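Chapter 3
Running the Match Day

A sports event begins long before the first whistle. Someone has to book the field, confirm the officials, print the team sheets and decide when the gates open. This chapter follows that work at a small soccer club, from the Monday before a home match to the final cleanup.
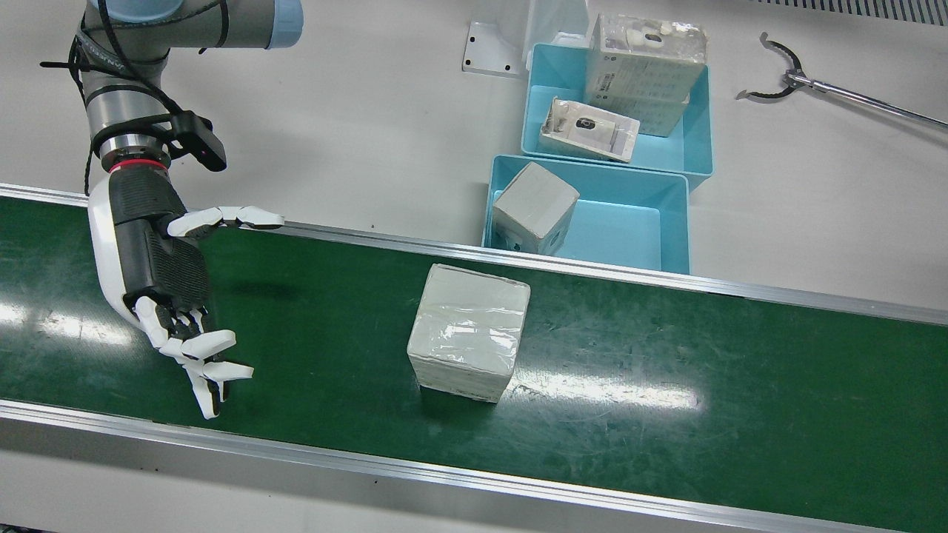

3.1 Gate Plans and Crowd Size

The gate plan starts with an attendance estimate. Wultberg plays in a ground that holds 2,000 people, but a league match in January drew 615. Opening every gate for a crowd of that size wastes staff hours.

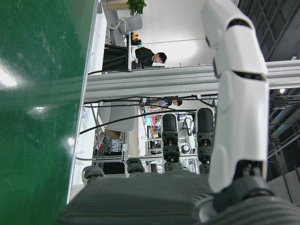

A club secretary will usually look at the same fixture from the season before, then adjust for weather, kickoff time and the visiting team. Andholm brings more fans than Hedegaard does, so the two matches need different plans even when they fall in the same month.

Staffing follows from the estimate. Stewards are assigned first to exits and stairways, then to the turnstiles and parking lot.
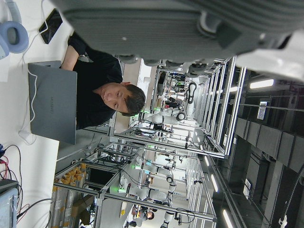
Any positions left open by Thursday are filled from the reserve list. The secretary sends the final roster to the match officer, who keeps a printed copy at the main gate.

The report below was filed by match officer Kenneth Talavera after a cup game against Tretthorpe. As you read, note which problems could have been caught in the gate plan. 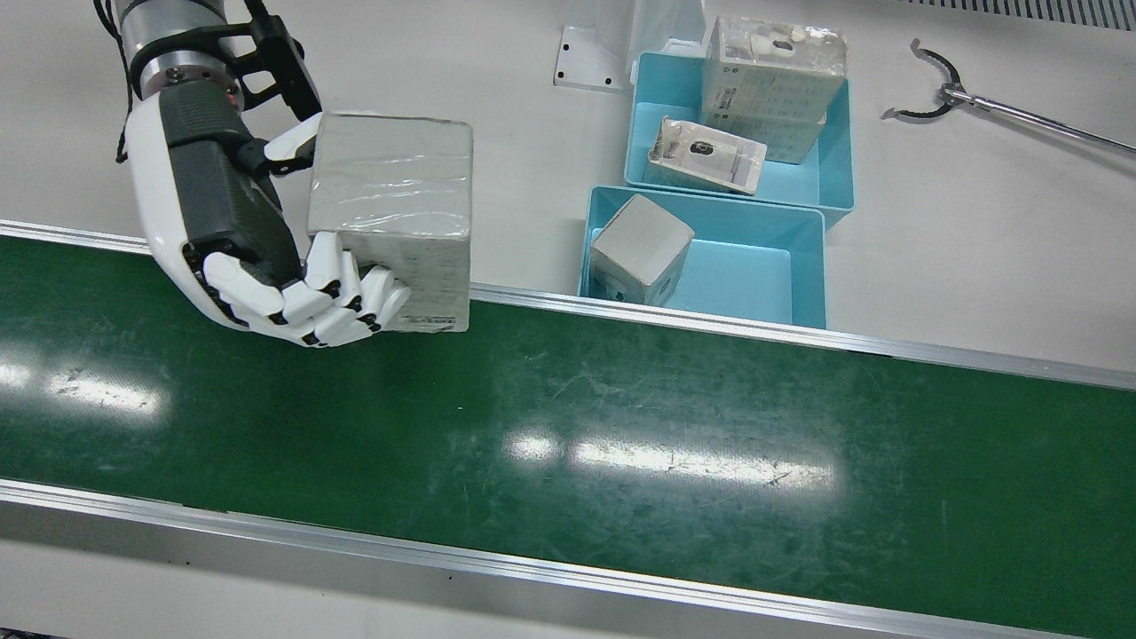
WULTBERG, February 2021

Attendance was 357. Gates opened 33 minutes late when the key to the north turnstile could not be found. Kickoff was on time. The visitors' team sheet arrived without substitutes listed and had to be sent back.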